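Workshop notebook, September
Bench 2, Mac Carthaigh tower (job 173)

Started 2:15, after lunch ran over. Side panel off, tower laid open on the bench. This is the office machine from Mac Carthaigh that shuts itself off in the middle of the afternoon and then won't start again till it's had a rest. They've been living with it since winter by the sound of the job card. Card says "fan noise, random off, please keep the data". No password on the card. Emailed for it.

Plan: memory first, then cables, then power supply, then drive. Don't want to go near the drive until there's a copy of it.

Dust. A fair bit on the front grille when it came in, did that outside with the soft brush before opening up. Do NOT use the compressor on these, the hose spits water again. Needs draining. Whoever is in first.

Memory: four slots on the board. Took the sticks out before lunch, wiped the contacts with the lint free cloth, let them sit. One green stick back in so far, going to run it on its own and see. If it stays up an hour then swap to the next one in the same slot. Slow but I've been burned doing pairs.
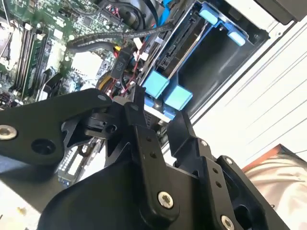 Tower open, RAM slots at left, pale chipset heatsink mid board.

Clock in the setup screen had gone back to 2034, or forward I suppose. Never seen one go forward before. Coin cell is the obvious thing. Have 3 in the drawer, the Fasside ones, used one. Set time, saved, powered off at the wall for ten minutes, came back and the time held. So the battery was a fault but I don't beleive it's THE fault. Flat battery doesn't shut a machine down at three in the afternoon.

Note for the parts list: that leaves 2 coin cells. Order with the next lot of paste. Sutent have put the freight up so better to do one big order, not dribs and drabs like last month.

2:50. Single stick, running the memory test off the Fako USB. First pass clean. Left it going and did the paperwork for the laptop with the cracked hinge.

3:20. Still clean. Not hot to touch on the chipset heatsink, warm, what I'd expect. Processor cooler I want to look at properly, the paste will be original and it'll be like biscuit by now. Don't pull it until the memory's ruled out, one change at a time or we learn nothing.

Stopped the test, shut down, pulled the wall plug, held the power button in to drain it. Strap on.

Cables next. My money's on a power lead, to be truthful it was from the start. These offices push the tower back under the desk with a boot and everything inside gets a jolt. Went over the leads one by one with the torch, pushing each plug home. The black ones are the nuisance, looping and draped across the inside of the case so you can't follow one end to the other without lifting the lot. Lifted, traced, put a bit of masking tape on each as I went, numbered in pencil. One drive power plug moved when I pressed it. Not much, a click. Could be nothing. Wrote it down anyway.
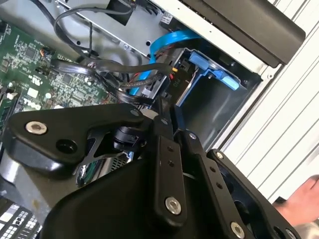 Board is staying in, no reason to pull it yet and the customer won't thank us for the hours. If it does turn out to be the board then we're hunting second hand and it has to be a match for the maker's own layout, none of the spares on the shelf will do. It's a DELL, name's printed in white on the green, so check the front panel lead before promising anyone a cheap swap. The small header with the thin coloured wires is the one to photograph before unplugging. Last time I trusted my memory on one of those and lost half a morning. Rang the second hand place for a price just in case, they'll call back.

4:05. All leads reseated, stick still on its own, booted, fan comes up normal then settles. Bit of a tick from the fan at low speed. Is that the "fan noise"? Sounds like a tired bearing to me. Hav'nt got that size in stock, add to order.

Password came through. Copying the drive tonight, left it running onto the grey external. DON'T switch off bench 2 at the wall when you lock up. Sign taped over the switch.

Tomorrow:
- check copy finished, compare file counts
- next stick, same slot, another hour
- cooler off, clean, new paste
- power supply on the tester if it's shut down overnight
- ring Mac Carthaigh, tell them end of week not sooner
- drain compressor!!

Hours so far 2, put it on the card.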